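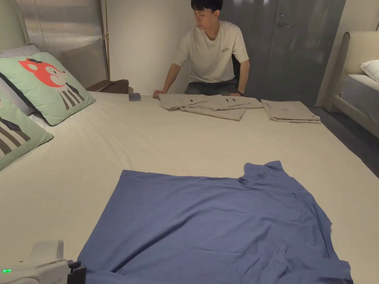
Ronaldo Rangel wants the fold-phase segmenter gated on jaw aperture alone. His point, left in the margin of the May page: cloth contact is too noisy to trust and the aperture signal is free.

Tried it Thursday, 24 episodes through Rashidi. Aperture-only boundaries fire early whenever the jaw closes on a wrinkle and reopens without a grasp. Added a dwell condition — aperture below threshold for 3 consecutive ticks — and most of the false starts went away. Boundaries on the second fold are still late. Suspect the low-pass in Sastine, not the gate.
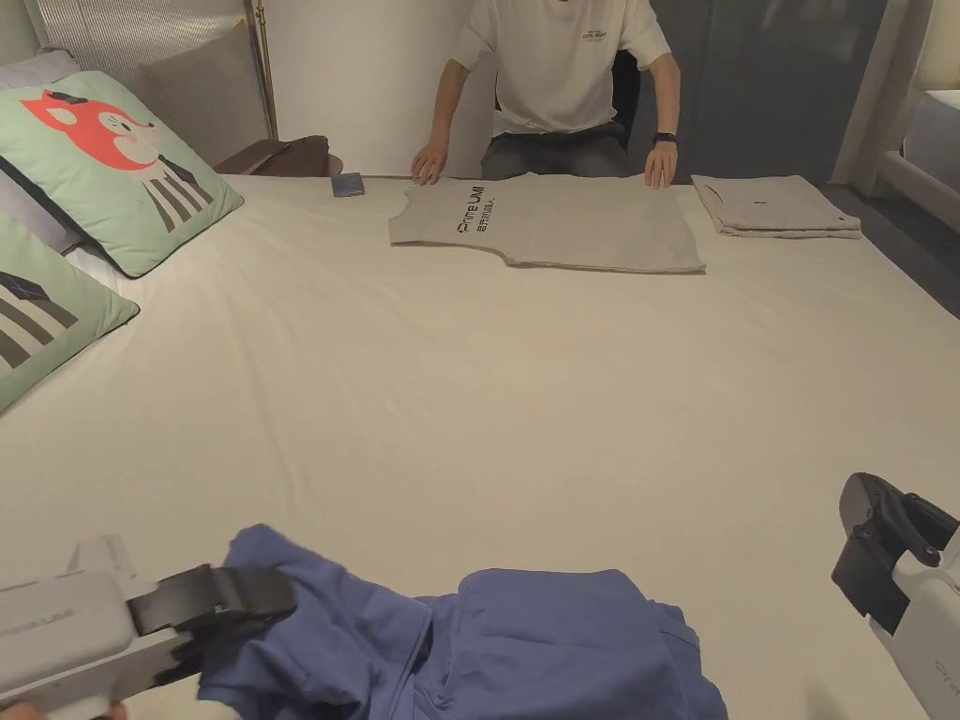

Blue garment, left jaw on the cloth, right jaw open.

Left and right streams need separate gates. The merged gate labels a state like this "bimanual grasp" because it ORs the two sides. Split in Madby, config key is now per-hand. Old configs still load but log a warning.

Clock check: left stream lags right by 186 ms on episode 908. Offset is constant over the episode, so it is a start-time error, no drift. Corrected in the loader.
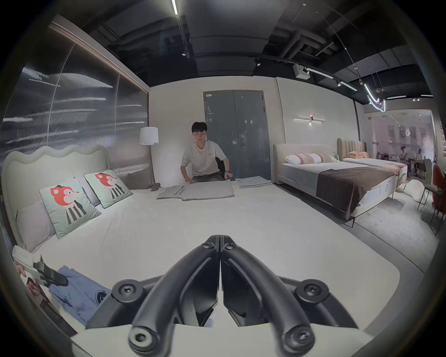
Pose estimation next. Nernano tracks features on whatever is in view and has no idea which of them will hold still. The bed sheet gives it almost nothing, so it leans on the background. The fox cushions against the headboard are good texture but soft, and I don't want them as anchors if the mattress moves under load. The ceiling track and the door edges are better. Plan: mask the bed region, rerun 908, compare trajectories before and after the mask.

Open:
- Sastine filter cutoff, sweep it
- mask bed region, cushions included
- reply to Ronaldo re: dwell condition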